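Bench notebook, Edine closure series
Tuesday, April. Tissue bench, start 9:20

Purpose of the session: interrupted closure of a straight incision in a fresh tissue block, same thread as last time, longer starting length. Secondary: find out whether the tray clamps need replacing or only new pads.

Block preparation

Block from Murkard, delivered in the usual vacuum bag, no leaks. Weight out of the bag 2,064 g. The underside was uneven, with one thick ridge that made the block rock in the tray, so the ridge came off with the long knife. Weight after trimming 1,875 g. Blotted top and sides with lint-free towel, turned it over, blotted again. The trimmed piece went in the tissue waste and is entered on the waste sheet.

Let it stand in the tray, covered, until the surface no longer felt stiff from the refrigerator. Surface temperature not logged, the infrared thermometer has a flat battery. Battery is on the order list.

Incision marked with a steel rule and skin marker, 50 mm, running left to right as the block sits on the bench. Cut with a new blade in two passes, first shallow, second to depth. Depth checked at both ends and the middle with the plastic gauge. The left end is slightly shallower than it should be. Left as is. Recutting an end always leaves a step in the wall and then the first stitch goes in at two levels.

Edges: clean, no tags. Wall on the far side leans outward a little under its own weight. This was worse on the last block, which was also fattier.

Tray clamps: pads are worn on the inside corners. The block moved toward the near side when the far edge was lifted. Packed a folded towel between block and tray wall on that side and it held for the rest of the morning. New pads, same tray, is the recommendation.

Materials

Thread: Jernen, opened from the second box. Pale blue-grey, easy to find against the tissue, less easy against the bench sheet. Memory from the packet is strong. Pulled the strand straight between gloved fingers before use, held it there for a slow count, released. It keeps a wave in it anyway.

Needles: curved, from the metal tin, not the plastic one. The plastic tin has mixed sizes in it again and needs sorting before anyone takes from it.

Bench lamp: Mikkelsen, moved to the far side after the first stitch. With the lamp on the near side the polished surfaces throw too much light back and the entry point disappears in glare. On the far side it is better but not good. Highlights still run along every metal edge. A diffuser sheet over the lamp head would be worth trying.
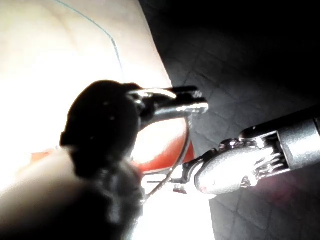

7 min read

Thin metal held in a curve between the pointed jaw and the clamp jaw, with the red-orange surface behind it. At this distance the depth is hard to judge. The bright strip on top of the red surface washes out to pale orange and there is no texture left in it to focus on. The lower right side, where the color is full, is more useful for judging where things sit, and I have started to use the darker side as the reference for any close work. Same lamp remarks as before.

Note on polished jaws generally: highlights along the top and bottom edges look like part of the outline. The real tip is easiest to find by its notch.

Stitch sequence

Order was from the left end toward the right. The alternative, starting at the middle and halving each gap, gives more even edges on a long cut but needs more repositioning, and for a cut this short the difference has been too small to measure.

First stitch. Entry on the near side, across, exit on the far side. Bite taken too close to the edge on the far side and the tissue started to give when the first throw was tightened. Removed it and placed it again farther back. The old hole is visible on close inspection and should be ignored when the bites are measured.

Second stitch. Good. Bite symmetrical by rule. Knot laid flat and pulled to the near side of the line.

After that the knots start to wander. Some sit to the near side and some on the line itself. A knot lying on the line presses the edges down and hides the part that has to be inspected. Decision for the rest of the series: all knots to the near side, checked after each stitch and moved before trimming. Moving a knot after trimming is possible but it frays the tail.

Throws: double, then single, then single in the opposite direction. The wave in the thread wants to open the first throw before the second is down. Keeping a light pull on both ends during the change of direction prevents this most of the time. Where it failed, the stitch was tightened again and not replaced, and those are marked with an R on the data sheet.

Edge contact: the edges should touch and no more. The common mistake is to pull until the line puckers. Puckering was present at the second-to-last stitch before the break and it relaxed when the next one was placed, which suggests the pull was uneven along the line and not simply too high.

Break at 10:50. Block covered with a damp towel. Tray kept in place so the clamps did not have to be reset.

Thread length

The main change this session was the starting length. Previous sessions used a short strand and ran out in the middle of a closure, with time lost to reloading. The long strand removes that problem and brings in another, which is slack. The loop has to go somewhere while the working end is handled. If it lies on the tissue it picks up fat and sticks to the line, and it catches on the tails of finished stitches. If it is carried high it stays clean, but it swings and takes longer to pull down.
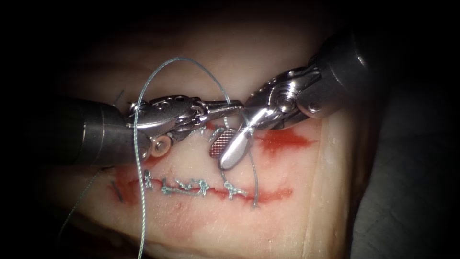 p. 80

Loop carried high. The thread comes up on the left side, goes over in a tall arch, and comes down on the right into the incision, just right of the stitches already tied. The arch clears the finished knots, and it keeps the strand away from the cut tails. I prefer this to letting it lie.

The grooved face of the paddle jaw is the one to use for holding the thread. The smooth face lets the strand slip when the angle changes, and slipping puts a curl in it. Gripping hard with the grooves flattens the thread, though. A flattened section took a kink at the next throw and had to be worked past. Grip only on the part that will be trimmed off, or on the far tail.

Pulling through: slowly, with the pull in line with the exit hole. A pull toward the side saws at the hole. Compare the exit holes at the left end, where this was not watched, with the ones farther right. The left ones are longer than they are wide.

Comparison of strand handling, for the Edine method sheet:

Short strand. No slack to manage. Two reloads in a closure. Last knot always tied with too little tail.
Long strand, laid on tissue. No reload. Picks up fat, catches on tails, needs wiping.
Long strand, carried high. No reload. Clean. Slower pull-through, and the operator has to look up from the line to check the top of the loop.

Third option goes in the method sheet as the default. Starting length to be written down as a fixed value and cut against the rule, not estimated by arm.

Inspection after closure

Line inspected under the magnifier from left to right. Edges level over most of the length. Step at the left end, near side higher, which matches the shallow cut noted above. No gaps that the thin feeler would enter. One place near the right end where the thicker fat layer has rolled up into the line and keeps the upper edges apart. Should have been trimmed before stitching.

Tails cut to even length with the small scissors. The large scissors crush this thread.

Stretch check: block flexed by hand over the edge of the tray, gently, line upward. No stitch opened. One R stitch loosened enough to lift with the probe. Recorded. A hand flex is not a measurement, and the pull fixture should be set up before the next block so that there is a number to write down.

Bite width and spacing measured with the digital caliper, values on the data sheet and not repeated in this book. Spread in spacing is wider than I want in the right half of the line. Ink dots next time, both sides, laid out with the rule before the cut is made. The skin marker bleeds on a blotted surface if it is held in place too long, so dots should be touched on and lifted.

Cleaning and storage

Needle pieces and used needles in the sharps box, box at 80 percent, replace before the next session. Tray rinsed cold first, then detergent, then hot. Hot water first sets the protein in the corners and it has to be scraped. Clamps removed and washed separately. Bench sheet discarded.

Thread box resealed and put back on the second shelf. The label faces the wall at the moment because the shelf clip is broken.

Block wrapped, labeled with the series name and the weekday, and placed in the lower refrigerator compartment until the line has been sectioned. Sectioning should be across the second stitch, the R stitch that loosened, and the rolled fat near the right end.

Open items

Pads for tray clamps.
Thermometer battery.
Diffuser sheet for the Mikkelsen lamp, white, matte.
Sort the plastic needle tin.
Pull fixture: find the missing jaw screw.
Ask Murkard whether the blocks can come with a flatter underside. If not, allow extra time for trimming.
Check whether Jernen supplies the same thread in a darker color. The pale one is fine on tissue and gets lost on the bench sheet.

Stopped 12:15.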